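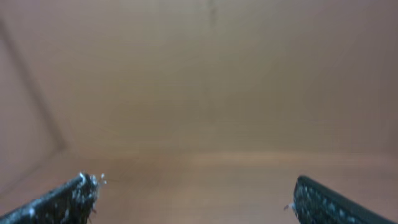
Robotics Club minutes, 2021-01-22

Present: Nesrin Saraç (chair), Bukola Ogundipe (notes), Team Karnano, Team Jatero. Joshi build group joined late from the other room.
Started ten past, projector again.

1. Last minutes
Ok'd. One fix, the spare servos are Jatero's, not Karnano's.

2. Gripper pads
Nesrin had the wrist camera view up. Fuzz on the pads, left finger much worse than the right, white bits bunched near the tip and more down the side. Right one has a fiber sticking out. Long talk about where it comes from. Karnano think it's the felt cubes. Jatero blame the paper towel we wipe with. Not settled.
Agreed:
- tape first, then soft brush, no more paper towel
- check both fingers before every run, write it on the log sheet
- don't pick at the bumps with a screwdriver (this means everyone)
Bukola to ask Fesau if they sell the pads on their own or only with the fingers. If only with fingers we wait til spring.

3. Test box
Plain background stays for now. Karnano want printed markers on the back wall, Jatero say it will mess up their color threshold. Vote: leave it plain until after the qualifier, then try markers for one session. Joshi group abstained, they don't use the box.

4. Pick runs
Target is 200 logged picks per team before the qualifer in February. Karnano well on the way. Jatero at 29, lost most of a session to a loose USB cable. They get first slot next two meetings. A run only counts if the open-gripper picture is saved first with nothing in the fingers, otherwise we can't tell a miss from a drop later on.
Question on whether a nudge counts as a pick. No.

5. Code
Close speed is in three diferent files. Joshi group will move it to one config and tell people BEFORE merging this time. Keep old branch until everyone has run the new one.

6. Money
Parts budget up to 500 for the term. Approved 20 for brushes, tape, a box of zip ties. Bukola keeps receipts. Battery request from Joshi held over, need a price first.

7. Any other
- Safety glasses go back in the drawer
- Jatero need someone who can solder, ask after the meeting
- Laptop login changed, see Nesrin, don't email it

Actions
Nesrin: new log sheet with a pad check column
Bukola: Fesau, brushes
Karnano: marker sheet, print small
Jatero: new USB cable, strain relief
Joshi: config file, battery price

Next meeting same room, same time. Bring own notebook.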